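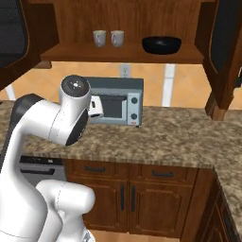 Home Skip to content Essays Notes Archive About Subscribe

Let the Kitchens Be Boring

I have spent most of this year collecting demonstrations for a learning system, and I want to make the case for dull kitchens. When people picture training data for robots they picture variety of the showy sort: wild lighting, strange objects, a cat on the stove. I love that stuff too! But the examples I keep going back to are plain simulated ones, a white arm reaching toward a toaster oven on a granite counter, two mugs and a bowl up on the shelf doing nothing at all. Those mugs matter. A policy that is learning to deal with the oven has to learn to leave the mugs alone, and it can only pick that up if somebody bothered to put mugs in the room.

At Edside we record in simulation first and on the real arm second. Our scene builder is called Prerach, and on a good Wednesday I can sit down with it after lunch and steer the arm through 40 clean runs before my wrists complain. Every run is me, a controller and a kitchen I could walk through blindfolded. I know which cabinet door will catch an elbow. I know how slowly I have to bring the gripper in if I want the last few inches to be worth learning from. It is wonderful work, and I think it gets talked about as if it were data entry.

My colleague Menaka Barua disagrees with me on nearly all of this, and she is very good at it. Her view is that a person should record a handful of runs and let software stretch them: move the oven, swap the countertop, replay the motion, keep whatever succeeds. We tried it in July. She started from 7 of my runs and had a mountain of new ones by dinner (I was jealous, I admit it). Then we watched a batch together, and every one had my habits in it. I pause before I close the gripper. I always come in a little high. Seven runs from one tired person had become a whole generation of tired robots.

So my proposal is a bit old-fashioned. Get more hands on the controller before you multiply anything. Theano Konstantinidis came over from the Gavalas group and recorded 36 runs in the same kitchen I had been using for months, and she did things I had never thought to do, like swinging wide to the right and coming back in with the wrist rolled over. Some of them were ugly. One knocked into the counter and recovered, and I would trade ten of my tidy ones for it, because recovering is what a robot spends a lot of its life doing.

Then, please, multiply away. I'm no purist, and Menaka's tool is terrific once it has something varied to chew on. I only want the people part to come first and to get a decent share of the budget, with better controllers, shorter sessions and names in the log next to the runs. If you collect demonstrations yourself, I'd love to hear how many different people are in your set.

We use cookies to remember your reading preferences. Accept / Manage settings

Recent posts
Why I Keep the Failed Runs
Sernar, Six Months In
Drawers Are Harder Than Doors
A Better Chair for Teleoperation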